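How a Night Train Works

Most trains carry people who sit down for an hour or two and then get off. A night train is different. It has beds in it. You get on in the evening, go to sleep, and wake up in another town.

Let's follow one. The night train from Stostberg to Navaratnam is 439 kilometres long from end to end. The route, that is, and not the train! It leaves after tea and gets in before breakfast.

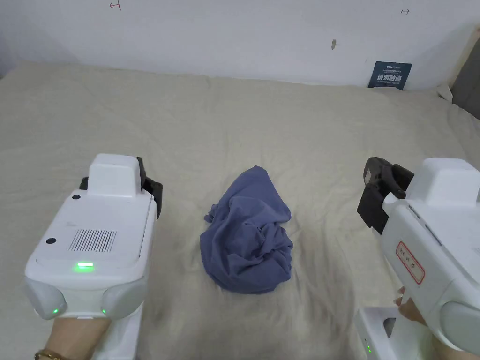
Most of the beds are in rooms called compartments. Each compartment on this train has four bunks, two on each side, one above the other. In the daytime the top bunks fold up against the wall. In the evening the guard pulls them down and fixes the ladder in place. Every bunk has a sheet, a pillow, a blanket and a small reading light.

The whole train can sleep 254 people. In July it is nearly always full, so families book in spring.

What to take

You don't need much. Pack a small bag with your pyjamas or an old T-shirt, your toothbrush, a bottle of water and a book. Big cases go under the bottom bunk, where they are hard to reach, so keep your night things separate.
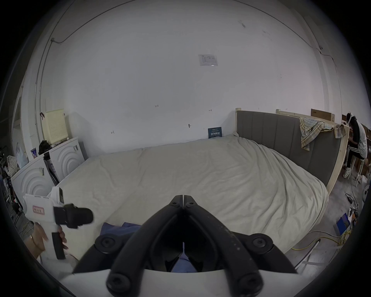 The train stops at Rivico in the middle of the night. Some people get on there, and you might hear doors and voices. Then the engine is changed. The line after Rivico goes over the hills and has no electric wires, so a diesel engine does the rest of the journey. You may feel a bump when it is joined on.

Who is awake?

The driver, of course. Drivers swap over at Rivico so that they don't get too tired. There is also a guard in each carriage, who has a little seat by the door. If you feel ill or can't find the toilet, ask the guard.

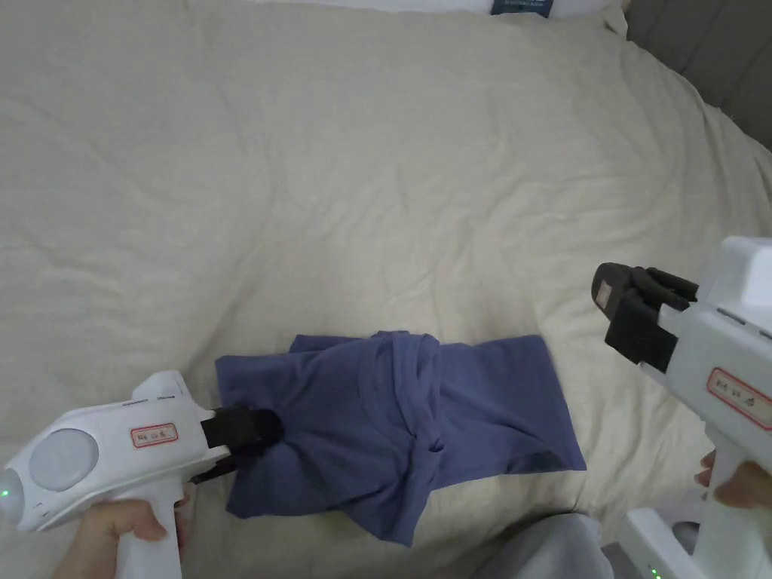

Half an hour before Navaratnam the guard knocks on every door. Breakfast is a bread roll, jam and a hot drink. Fold your blanket, look under your pillow for anything you have left, and put your shoes on before the train stops.

Words to know

Bunk: a narrow bed with another bed above or below it.
Compartment: a small room on a train.
Terminus: the last station on the line.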